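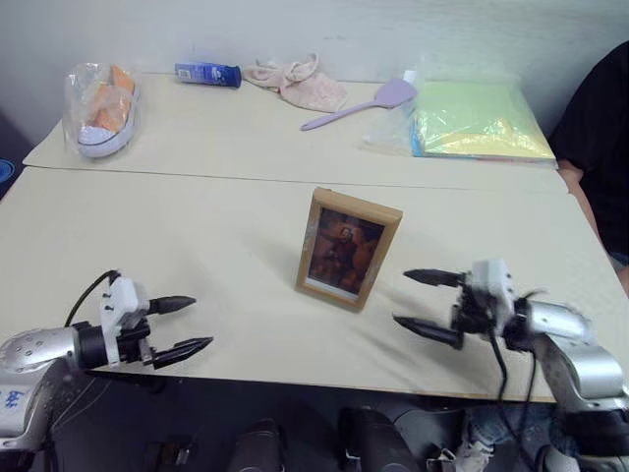 Dark print in a small light brown wood frame.

Frames, Prints and Glass: Questions We Get
Last updated 15 September 2020

This page collects the questions that come in through the contact form most often. The answers are the opinions of Ludivine Langlois and Mireille Lacroix, who run the Lykkegaard frame shop and have opinions to spare. Where we disagree with each other, we say so.

Is custom framing worth the money?

Sometimes. Less often than a frame shop is supposed to admit. If you have a standard-size print that cost you $18 and you could buy again tomorrow, put it in a ready-made frame and spend the rest on dinner. If you have your grandmother's watercolor, an odd size, or anything on old paper that you can't replace, pay somebody who knows what they're doing.

We quoted a customer $300 last April for a poster she had rolled up in a closet. She asked whether we would pay that if it were ours. We wouldn't have, and she went home with a ready-made frame and a mat cut to size.

What does "museum quality" mean?

On its own, very little. Anyone can print it on a box. We've seen it on frames with a cardboard back, plain clear plastic in front and a mat with a core that was going to turn brown. Ignore the phrase and ask what the mat is made of, what the backing is made of, and how the art is held in place. If the seller can't answer those three, you have learned what you need to know.

What about "archival" and "acid-free"?

Slightly better, with a catch. "Acid-free" can describe a board that was treated with a buffer so that it tests fine when it leaves the factory. The wood pulp underneath may still break down over time. Cotton rag board doesn't have that problem to begin with, and it costs more. Between those there is purified wood pulp board, often sold as conservation board, and for most pictures in most houses that's plenty.

"Archival" has no fixed meaning at all that we could defend in an argument.

A seller says the inks last 200 years. Should I believe it?

Nobody has owned an inkjet print for 200 years. Numbers like that come from putting a sample under very strong light for a short time and doing arithmetic. The test can be useful for comparing one ink with another. As a promise about your hallway it's weak, and the small print will usually say the number assumes a certain light level, a certain kind of glass and a certain paper. Change any of those and the number goes too.

Pigment inks do hold up better than dye inks in general. We're happy to say that much.

Do I need UV glass?

Mireille says yes for anything on paper you care about. Ludivine says a wall out of the sun is free and you should start there. We both agree on the following: UV glass slows fading, it doesn't stop it. Visible light fades things as well, and no glass you can see through is going to block that. A customer who pays extra for UV glass and then hangs the picture across from a south window has bought himself some time and not much else.

Also, look at what you're protecting. A cheap reproduction doesn't need it.

Glass or acrylic?

Acrylic is lighter, harder to break and safer over a bed or in a kid's room. It scratches if you so much as look at it with a paper towel, and the ordinary kind picks up static, so keep it away from pastel and charcoal. Glass is easy to clean and stays flat. For small frames we use glass. Once a picture gets big enough that you'd need help carrying it, we switch.

My print is very dark and all I see is my own reflection. Is non-glare glass the fix?

It depends which kind. The cheap non-glare stuff is etched, which means the surface is slightly rough, and it turns the reflection into a soft gray haze. On a dark picture that haze is sometimes worse than the reflection was. Deep browns and blacks go flat and you lose whatever detail was in them. Anti-reflective coated glass works much better and costs a lot more.

Before you spend anything, move the lamp. Or tip the top of the picture forward a little on the wall by lowering where the wire attaches. Try a different wall. We have talked more people out of coated glass this way than is good for business, and we also have one customer who tried every wall in his apartment and came back and bought the coated glass anyway. He was right to.

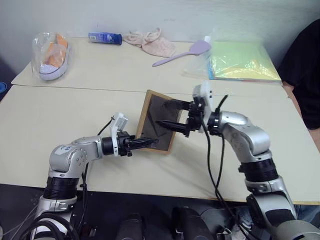

Can I open up a small frame and change the picture myself?

Yes, and you don't need a kit. Lay a towel on a table and put the frame face down on it. Bend the metal tabs up only as far as they need to go, as they snap if you work them back and forth. Lift out the backing, take out the old print, and clean the inside of the glass with a cloth that you sprayed (don't spray the glass itself, it runs down into the corners). Let it dry fully before anything goes back in.

The dust speck you notice after closing it up is a law of nature. You'll open it twice. Everyone does.

Don't tape the new print down along all four sides. Paper swells and shrinks with the weather and it'll buckle. Two small hinges at the top are enough.

Are "solid wood" frames really solid wood?

Often. Many are short pieces finger-jointed together under paint or a printed film, and a seller may feel fine calling that solid. For a painted frame it hardly matters. If you're paying for the grain, look at the back and at the inside lip, where finishes tend to stop. The same grain pattern repeating along one side is a bad sign.

Weight doesn't prove anything, by the way. MDF is heavy.

What do you think of the Kikach online framing service?

We've had four or five Kikach frames come in for repair, which isn't a fair sample since nobody brings us the good ones. The corners were pinned and glued properly. The backing was thinner than we'd like. What bothers us is the preview tool, which shows your picture with no reflection, lit like a jewelry store window. No glass looks like that in a house.

And the Davovetti hanging strips?

They hold fine on smooth, clean, painted drywall. They don't hold on wallpaper, on textured walls, or on paint that's still fresh. The package gives a weight limit and we'd treat it as the limit on the best day that strip will ever have. For a small light frame, go ahead. For anything with real glass over a sofa where people sit, use a nail or a proper hook. Ludivine wouldn't use strips for anything, but she also has plaster walls.

Someone is selling me a "hand-embellished giclée." What is that?

An inkjet print with some clear gel or a few strokes of paint on top. "Giclée" is a word for inkjet that people got tired of saying in plain English. There's nothing wrong with a good inkjet print, and plenty of them are lovely. The trouble is the price. Ask who did the embellishing and how many others there are. An edition of 300 isn't rare, and an "open edition" isn't an edition.

Does a certificate of authenticity help?

It helps the person selling. A certificate is a sheet of paper, and it's worth as much as the name on it and your ability to call that name on the phone. An old gallery receipt or a framer's label on the back is often more use. If you're having something old reframed, tell the shop to keep the labels. We put ours in a clear sleeve on the new backing and you should complain if your framer throws them out.

Can I take a photo of an old picture and get it printed bigger?

You can, and you may not like it. A phone picture of something behind glass has your kitchen light in it. Take it out of the frame first if it comes out easily. If it's stuck to the glass, stop and leave it alone - pulling is how the surface gets lost. People also ask about software that "restores detail." It makes up detail. For a face you knew well, that can be unpleasant to look at.

Is Trandex cleaning spray safe for frames?

The label says all surfaces. We tested it on scraps and it dulled the wax finish on bare wood and did no harm to metal. A dry soft cloth does the same job on either one, and you own that already.

Why does the same frame cost twice as much at another shop?

Could be labor or rent, could be that the materials only look the same. Could be that they have a permanent half-off sale and the price was set with that in mind. Ask for the quote broken into molding, mat, glass, backing and labor. A shop that won't break it out is one we'd walk away from, and yes, ours is broken out.

Do you ship?

Small frames only, with acrylic. We've stopped shipping glass. Local pickup for everything else, and please bring a blanket for the car.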